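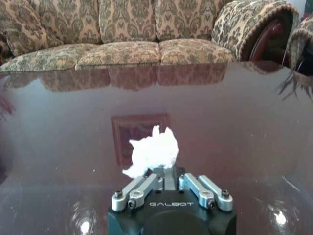
Tissue, white, one. Table, polished wood, reddish-brown.

The inventory of the Kpodo flat began on Wednesday at the front door and reached the sitting room by noon. Obed Mensah read the items aloud and Dela Aidoo wrote them down. The form allowed one line per item and 30 lines per page.

"Tissue, used," said Obed.

"You can't tell that from there."

"Tissue, crumpled."

She wrote it down. Under Condition she put Fair, then crossed it out and left the box blank. The table was easier. Gloss finish, fine circular marks from polishing, dust. The late Mrs Kpodo had waxed it every September, and the tin was already on page 5, under Hall Cupboard.

"Value?" said Dela.

"Of the table?"

"Of the tissue."

Obed consulted the guidance notes. Household paper was to be entered at nil unless it bore writing. To establish whether it bore writing, it would have to be unfolded, and unfolding was classed as disturbance. He entered nil — pending.

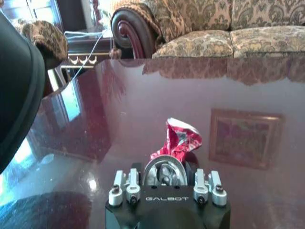
The wrapper took longer. It was red and white, with silvery patches in the creases, and it stood upright on the wood with its tip curled over. Dela thought sweets. Obed thought crisps. The form had separate codes for the two.

"Her nephew said she never ate between meals," said Dela.

"Then it's the nephew's."

"Then it isn't part of the estate."

Obed put down his pen. Items belonging to third parties went on a second form, which had to be signed by the third party, who was in Skosalov until the end of the month. He looked at the sofa, beige and brown damask, still to be measured.

"Packaging, mixed," he said at last. "One."

Dela wrote it on line 13 and turned to the sofa.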